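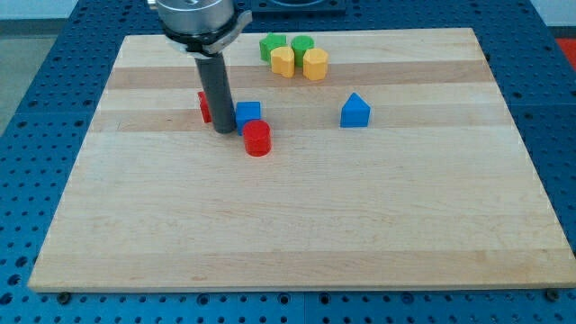 A light-colored butcher-block board with strips running horizontally.

Wamell Board Care: Frequently Asked Questions

Last updated Saturday, July 13, 2024

Do I need to oil a new board before I use it?

Yes. Our boards leave the Plarkgate shop with one light coat of mineral oil, and that is only enough to protect them in shipping. Wipe on a heavy coat when the board arrives, leave it overnight, and wipe off whatever is still on the surface in the morning. Do the same again the next night.

What kind of oil should I use?

Food-grade mineral oil from a drugstore or hardware store. Any brand will do. We also sell Kerkska board cream, a mix of mineral oil and beeswax that stays on the surface longer. Use oil first and the cream second.

Can I use olive oil or vegetable oil?

No. Cooking oils go rancid in the wood and leave a sour smell that is hard to get out. If you have already done it once, wash the board with warm soapy water, rub it with baking soda, rinse, and let it dry for a full day before putting mineral oil on.

How often should I oil it?

Once a month for a board that gets daily use. In a dry house in winter, more often. Put a few drops of water on the surface. If they bead up, the board is fine. If they soak in, oil it.

How do I wash it?

Dish soap, warm water and a sponge or soft brush. Wash both faces, even if you only cut on one, then dry it with a towel and stand it on edge. Don't leave it flat on a wet counter and don't let it soak in the sink.

Can it go in the dishwasher?

No. The heat and water will open the glue joints, and dishwasher damage is not covered by the warranty.

My board has warped. Can it be fixed?

Often, if the warp is small. Lay the board with the hollow side down on a damp towel, put a few heavy books on top, and check it the next day. It may take several days. Once it is flat, let it dry standing up and oil both faces evenly. A board that rocks badly after this will need to be planed by a woodworking shop.

There is a crack at one end. Is that a defect?

It depends. Fine hairline checks in the end grain are usually dryness and will close up with oil. A gap along a glue line is something we want to see. Send a photo along with your order number and we will tell you whether to return it.

Why are the strips different colors?

Each board is glued up from many strips, and maple varies from one strip to the next. We don't stain or bleach the wood. The whole board will darken a little with age and oil, and the strips will look closer to each other over time – though they never match completely.

How do I get stains out?

For beet, berry and turmeric stains, sprinkle coarse salt on the spot and rub it with half a lemon. Leave it five minutes, then rinse and dry. Deep stains can be sanded. Start with 120 grit, finish with 220, go with the grain, and oil the board afterward.

Can I cut raw meat on it?

Yes, as long as you wash it with hot soapy water right away. Many customers keep one board for meat and another for bread and vegetables.

Do you resurface old boards?

We do, for boards we made. The turnaround is 21 days from the date we receive it. We stopped taking boards from other makers in May, as we could not keep up with the orders.

What is the difference between the Wamell and the Sharifi?

The Wamell is our standard edge-grain board. The Sharifi is end grain, heavier and easier on knives, but it drinks more oil and costs more. Care is the same for both.

How long is the warranty?

2 years from delivery on glue joints. Knife marks, stains, burns and warping from standing water are not covered. Keep your order email – we need the number from it to open a claim.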